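We use cookies to improve this site. Accept | Settings

Moving a Folding Task to the Orkon Station

Staff at the Plindodau site should complete the task sheet before any cloth work is transferred.
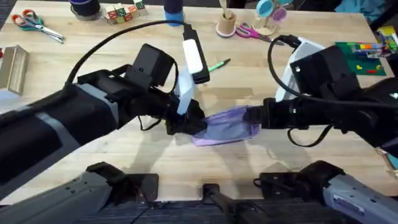 Staff remain responsible for the quality of each fold. Begin with one operator and one cloth. When the two grippers hold the cloth by opposite ends, check for twisting before releasing the next step. Record every stop in the Kobori log.

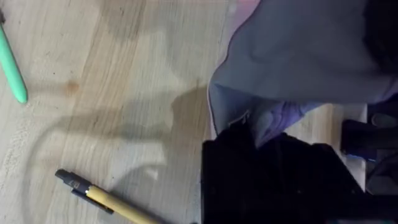
One operator asked whether hand folders would lose hours. Scheduled hours do not change during the trial, and folders are retrained as station operators.

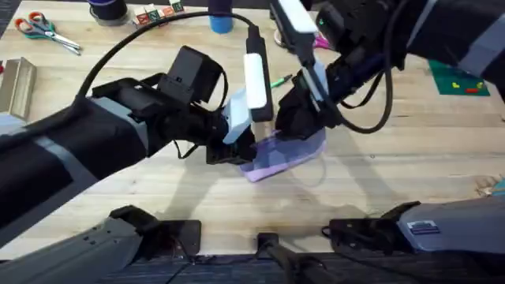 After 200 logged cycles, the supervisor and the operator review the stops together and revise the task sheet.

Last updated: Thursday, October 13, 2022

© Javumance | Contact | Back to top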